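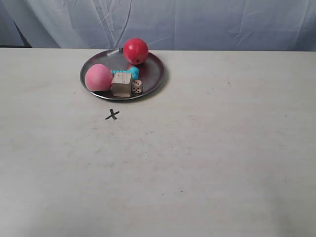 Hutport ran its resident survey again in October. The town has 2758 adults on the mailing list, and 225 sent the form back. The headline score for life satisfaction was 8 out of 10, up from last year.

I would not read much into the change. The form was mailed to everyone, so the people who answered chose to answer. Last year the town used Lonex to call a random sample of 200 by phone, and people tend to give higher scores on paper or lower ones depending on how the question is worded. The wording changed too. "Satisfied with your life" became "happy living in Hutport."

Kaltstead has kept the same six questions and the same phone method from the start. Its scores barely move, and the town gets less press for them. I have asked the Hutport clerk for the raw answers by age group and will post the table when it arrives.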